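Veter Work Table and Bin Shelf
Set-up and Care Guide
Section 4: The mat, the cloth, the shelf

Rev. Wednesday, March 20, 2019. Replaces the old sheet. Bin the old sheet, it had the shelf heights wrong.

Read section 3 first if the legs aren't on yet. Everything from here assumes table standing, level, feet locked.

4.1 Before you start

You need:
- the table, assembled
- the blue mat
- one wiping cloth, soft, no fringe
- the metal shelving unit and its bins
- label cards (flat pack, taped inside the Gamavlow carton)

Not in the box: soap, water, second cloth. Get a second cloth anyway.

CAUTION: Two people to move the shelving. It's metal and it tips if you lift from one end.

4.2 Place the shelf

1. Stand the shelf behind the table. Leave 12 inches between the two so a bin can come out without hitting the table edge.
2. Check that it doesn't rock. If it rocks, turn the feet, not the shelves.
3. Load the bottom shelf first. Heavy stuff low. Always.
4. White bins and dark green bins fit the same shelves. Mix them how you like. Most people put daily things in white and spares in green, works fine.
5. Slide a label card into the black frame on the bin front. Write on the card, not on the bin. Marker does not come off the bins, we tried.

Note: bins left sticking out past the shelf edge will get knocked. Push them all the way back.

4.3 Lay the mat

1. Clear the tabletop and wipe it. Crumbs under the mat make bumps and you'll feel every one.
2. Unroll the mat. If it curls, turn it over and leave it 30 minutes with something flat on top.
3. Lay it where you work, not where it looks neat. An angle is OK. Square to the edge is OK.
4. Keep it off the grommet hole. Cords have to get through there.
5. Press out from the middle with your palm. Any air left, lift the nearest corner and go again.
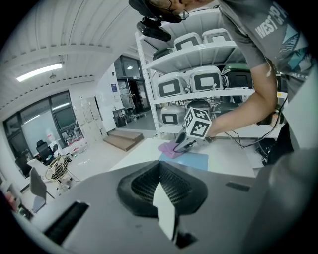

6. Run cords off the back or the side, never under the mat. A cord under the mat wears a line in it and then you have a mat with a line in it.
7. Slack in the cord is good. A big loop hanging down in front of the bins is less good, it catches when a bin comes out. Clip it up if you can.

CAUTION: No hot pans, no irons. The mat is for light work only. Ravindran Chowdary in returns sees a melted one every March and they are not covered.

4.4 Wipe the mat

Do this at the end of each work day. More if you use glue.

1. Take everything off the mat. Everything, tape too.
2. Shake the cloth out away from the table.
3. Bunch the cloth up. A bunched cloth grips better than a folded one on this surface, folded just skates.
4. Start at the far corner, work toward you. Short strokes, overlap them.
5. Press down flat at the edges. Dirt collects along teh edges more than the middle.

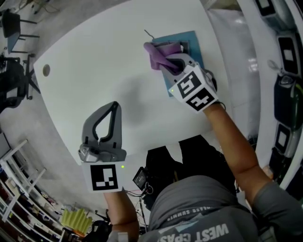
6. Turn the cloth to a clean side and do it again, crosswise this time.
7. Sticky spot? Damp cloth, 2 drops of dish soap, small circles. Then plain water. Then dry.
8. Lift one edge of the mat and wipe the table underneath. Once a week is plenty.
9. Hang the cloth up. Don't leave it balled on the table overnight.

Note: bright cloths can bleed color the first few washes. Wash them alone before they go near the white top.

CAUTION: No bleach, no scouring powder, no rough pads. The white top scratches and the scratches go gray.

4.5 Wipe the bins and shelf

1. One bin at a time. Take it out, empty it, wipe inside, dry it, put it back before you pull the next.
2. Bins with lids: wipe the lid seperately, both sides.
3. Pull the label card before you wet the front.
4. Dry the shelf rails. Water sitting in the joints will spot the paint.

4.6 If something's off

Mat slides: table was damp or dusty. Lift, dry, relay.
Mat has a wave in it: too close to a heater. Move it, weight it overnight.
Cloth leaves lint: new cloth. Wash it once.
Bin won't go in straight: card is sticking out of the frame. Trim it.
Shelf leans: go back to 4.2 step 2.

Spare mats, cards and feet: order from the parts list in section 7. Quote part 300 for the mat. Questions on this section to Beverley Stockdale, parts desk. Table legs and casters are section 3, ask Malte Hamann.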